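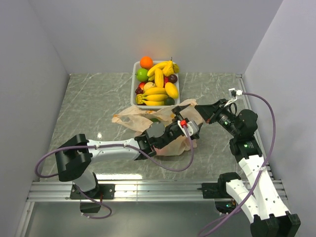
**How do you keep artificial fruit from looking dusty and dull?**

Wash it in lukewarm water with a drop of dish soap, pat it with an old towel, and leave it out overnight before it goes back on the tray.

---

**fatemeh_h**

I'm borrowing the question at the top from our old tips page, where it has sat unchallenged for years, and I'd love to hear what the rest of you do. I have a white plastic tray of pretend fruit that I put out on the sideboard, and my mother had one before me, so I suppose it runs in the family! The bananas are my favorites and also the worst offenders. Dust settles into the creases between them and no cloth I own will get in there.

The other thing I can never settle is storage. Do you bag it all up between seasons, or leave it on the tray with something over the top?

---

**alaric_kincaid**

Soap and water is fine for solid plastic, but please, please check what you have first. A lot of older pieces are painted foam, and foam drinks up water like a sponge. I ruined a very nice pear that way (I was sad about it for longer than I'd like to admit). For foam I use a dry makeup brush and a lot of patience, usually with the radio on.

As for bags, I'm against them. I kept a bunch of grapes in a thin plastic bag in the attic one summer, and by October they had gone tacky and the bag had stuck to them.

---

**Soudabeh A.**

I have to stand up for the bag, Alaric! Your trouble was the attic. Mine live in a bag on a closet shelf, cool and dark, and they come out every time looking just as they went in. I leave the top open a little and I don't squash anything down. The tray goes in separately, on its edge, behind the board games.

One small thing I'd add is to put the heavy, hard pieces in first and the grapes last. My grapes lose their little stems if an apple so much as looks at them.

---

**alaric_kincaid**

Fair enough, the attic was a poor choice and my wife said so at the time. I still prefer tissue paper in a shoebox, but I'll stop blaming the bag for everything.

---

**edem_s**

Nice to see this one come back around. I look after the pretend grocery stand at a preschool, so our fruit gets handled by 47 children and washing isn't optional. Ours is all hard plastic. It goes in the sink at the end of the week, bananas get an old toothbrush down the middle, and everything dries on a rack.

I do disagree with "overnight," though. Anything hollow with a seam can hold water inside, and I'd give those 2 full days. Shake one by your ear, and if it sloshes, stand it seam down and be patient.

---

**fatemeh_h**

The toothbrush! I have been poking at those bananas with cotton swabs like a person with nothing else to do. I just tried it over the kitchen sink and the creases came up lovely. My lemon sloshes, so it's standing on the windowsill now, and I'll give it until the weekend is over. Soudabeh, do you wipe the tray down too before it goes behind the games, or only the fruit?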